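Accueil | Boutique | Entretien | Mes tickets | Se déconnecter
Rubrique : SAV Flollham > Tables et plateaux > Taches, fibres, surface

Objet : peluches rouges et petites traces sur le plateau - dossier 1719

Statut : résolu

Bonjour à toute l'équipe,

Je reviens vers vous pour ma table en bois clair, le modèle Sinemcombe, achetée chez vous en décembre. Je l'adore, vraiment, je ne vais pas vous dire le contraire (le veinage qui ondule en diagonale, je ne m'en lasse pas !), mais j'ai deux soucis et je ne sais pas s'ils sont liés.

Premier souci : quand je pose mes affaires rouges dessus, celles en tissu un peu feutré, avec la grosse cordelette tressée, je retrouve des petits poils rouges partout. Sur le bois, sur mes manches, dans le café une fois. J'ai passé un chiffon sec, ils se déplacent et c'est tout. J'ai passé le rouleau adhésif, c'est mieux, mais il en reste toujours dans le sens du veinage, et sur un bois aussi pâle le moindre brin se remarque tout de suite. 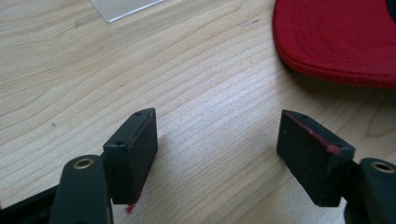 J'ai donc essayé dans l'ordre : chiffon microfibre sec, rouleau adhésif, chiffon à peine humide, puis rouleau encore. La dernière combinaison est la bonne pour les fibres, je vous le note si ça peut servir à quelqu'un. Par contre le chiffon humide m'a fait peur, j'avais lu sur votre notice qu'il ne fallait pas insister et j'ai séché derrière comme une folle.

Deuxième souci, et c'est surtout pour ça que j'écris : il y a des petits points et des traces très légères vers le milieu du plateau. Sous la lumière directe, le bois brille un peu et paraît délavé à cet endroit, alors je ne sais jamais si je regarde une tache ou un reflet. Au doigt je ne sens rien. J'ai frotté avec votre savon Luo, dilué comme indiqué, une seule fois et sans appuyer. Résultat : deux ou trois points partis - les autres, pas bougé.

Avant de tenter autre chose, j'aimerais savoir si je peux poncer très légèrement. J'ai du papier grain 500 et du grain 800 à la maison, et je me disais que le 800, sur une petite zone...

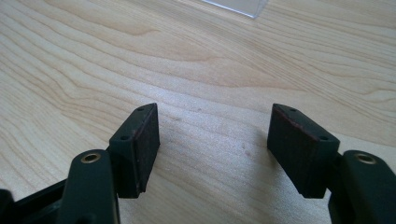 Nikola Witkowska : Bonjour, surtout ne poncez pas tout de suite, même au 800 ! Sur ce plateau, un ponçage localisé laisse une zone mate qu'on voit bien plus que les petites traces. Essayez d'abord la gomme Purkska, à sec, en suivant le veinage, puis attendez 45 minutes avant de regarder le résultat avec la lumière de côté. Et dites-moi si les points s'éclaircissent ou s'ils restent identiques.

Merci Nikola, réponse reçue et papier de verre rangé au fond du placard. J'ai fait la gomme ce matin, à sec, tout doucement, et j'ai attendu les 45 minutes (enfin, j'ai triché, j'ai regardé au bout de vingt). Les traces du milieu se sont nettement éclaircies ! Il reste un point vers le bord, minuscule, qui est peut-être bien dans le bois, et celui-là je vais apprendre à vivre avec.

Pour les fibres, j'ai changé mes habitudes : je secoue tout dehors avant de poser, et je ne laisse plus la cordelette traîner sur le plateau. Je fais aussi attention aux petites pièces en métal, j'avais trop peur des rayures. Depuis, un coup de rouleau le soir et c'est réglé.
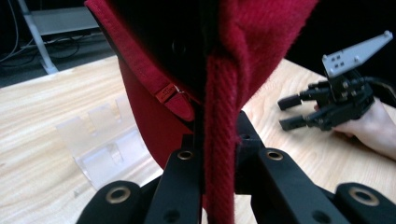
Est-ce que je peux repasser la gomme toutes les semaines sur la même zone ?

Une fois par mois suffit largement, et seulement s'il y a une trace ; pour l'entretien courant, restez au chiffon sec.

Parfait, je note ça sur le couvercle de la boîte. Vous pouvez fermer le ticket, je rouvrirai si le point du bord se met à grandir - et je commande une deuxième gomme, la mienne a déjà pris un sacré coup.

Qiuyue Wei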